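How to rewick a rebuildable tank without flooding it
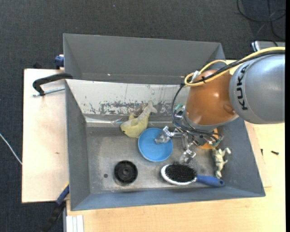
Blue plate in the basin, glove beside it.

Rewicking has a reputation as a dark art, mostly among people who want you to think they're good at it. It takes me the length of a kettle boiling, and I am clumsy. These steps are for a single coil deck with two juice channels, such as the Skerkeck I use most days, but they'll do for nearly anything of that sort.

You need cotton, sharp scissors, tweezers (ceramic if you own them), kitchen roll and your liquid. Killow cotton is my usual. The Timberg stuff is fine too, if you enjoy peeling layers apart like a bad croissant.

1. Empty the tank and take it off the mod. Pull the old wick out gently. If it's the colour of gravy, you left it too long.

2. Put the bare deck back on the mod and pulse the coil at low power in short bursts until the gunk burns off. Let it cool completely. Rinse the deck under the tap, off the mod, and dry it properly.

3. Check the resistance. If it jumps about, tighten the post screws before you go any further. Make sure the coil isn't touching the deck or the chimney.

4. Cut a strip of cotton a little wider than the coil. Roll one end to a point and feed it through. It should drag slightly but not bend the coil. If you have to swear at it, take some out.

5. Trim both tails so they just reach the bottom of the channels. Comb out the ends with the tweezers and thin them a bit. Most leaks start here, with somebody being mean with the cotton.

6. Tuck the tails in loosely. They should cover the channels without being rammed down them. Rammed cotton gives you a dry hit, and you will remember it.

7. Drip liquid on until the cotton is soaked through, then put the chimney on, close the airflow and fill. Stand it upright for ten minutes. Open the airflow and start at low power.

If it gurgles, take the tank off, hold a tissue under the base and blow down the drip tip. If it still gurgles, go back to step five and be more generous.

Updated December 2024.

3 comments

Rhun Howells
Thinning the tails sorted mine. Two years of sticky pockets, all down to me.

Filipa Figueiredo
Does this work on the Malhotra dual coil? The channels look tiny.

Rhun Howells
@Filipa yes, same idea, just less cotton in each side. Do one coil at a time or you'll lose the will to live.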